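4.2 What ends up in the bins

I went into the Musstead stores expecting to write about shelving, and came out wanting to write about bins. The shelving is easy. It's slotted angle, it bolts together, it holds whatever you put on it, and the people who use it stopped noticing it years ago. The bins are where all the small decisions get made (and unmade, and made again by the next shift), so this section is mostly about them.

Some background first. The stock list we were given had 3,477 lines on it, and each line was supposed to match a part number, a bin and a shelf position. We didn't try to check the whole list. Unathi Magagula and I picked 5 bays instead, the ones closest to the press shop, and followed what went in and out of them through October. The sheet-metal parts turned out to be the interesting ones. Screws and washers behave themselves! You pour them in, they settle, and you scoop them out. Stamped parts have corners and slots and flanges, and they hook onto each other, and the way a person sets them down has a lot to do with how the next person will get them out again.

We had assumed a bin would hold one kind of part, the way the list says it should. In the bays we followed, that was true of the small hardware and much less true of the bigger stampings. Long pieces were the usual trouble. A channel that's too long to lie square gets laid on the diagonal, and once that has happened everything else has to fit into the two corners left over. Flat plates slide underneath. Brackets get stood on end because that's the only way they'll go. I've done exactly the same thing in my own kitchen drawer with a rolling pin, so I'm in no position to be superior about it.

Figure 4 is a good one for seeing how mixed a bin can get. Look at the left end, where the brackets have collected, and then at the long dark channel lying across the floor of the bin.
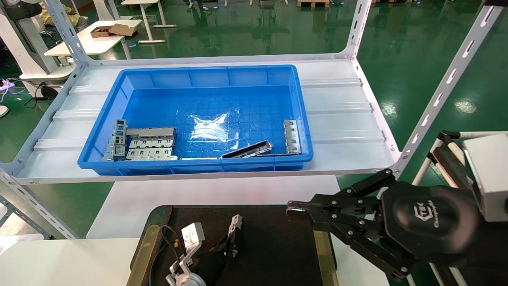 Figure 4. Gray stamped sheet-metal parts in a blue plastic bin, upper shelf.

Skye Rutherford read a draft of this section and thought I was being too hard on mixed bins. Her point was that a fitter who needs a bracket, a plate and a channel for the same job would much prefer to find them together, and that our "one part, one bin" rule comes from the stock list and has very little to do with the bench. She also wanted to know whether we had asked anybody at the bench. We had asked 2 people, and I'll admit that isn't many.

She's partly right, I think, and I've softened the wording in the next section because of it. A bin made up for a job is a fine thing, and Venlow (the other site in this study) runs that way on purpose, with a card tucked in each bin saying what it's for. What bothered me at Musstead was the bins that had drifted into being mixed. There was no card, the label on the shelf named a single part, and the only way to find out what else was in there was to put your hand in and move things around. With cut sheet metal that's slow work, and you want gloves on.

The other thing I kept coming back to was the packing. Clear plastic stays in the bins long after the parts have been unwrapped, and it's a nuisance out of all proportion to its size. It catches the light, so a plate lying under it is hard to make out, and it snags on any part with holes punched in it. When I asked about it I was told it keeps the parts from scratching each other, and then, a bit later and by somebody else, that it just never gets thrown away. Both could be true! We started noting loose plastic on our sheets from the second week, which means the first week's sheets say nothing about it either way, and I've left that week out of Table 3.

As for posture (whether a part is lying down or standing up), we ended up with a very plain scheme: flat, on edge, on end, or leaning. Unathi wanted a separate code for parts hooked into other parts, and I argued against it on the grounds that you can't tell until you pull. I lost that argument. The hooked code is in the sheets for the last two bays only, filled in after a gentle tug, and the results by bay are in Section 4.3 along with the Venlow ones.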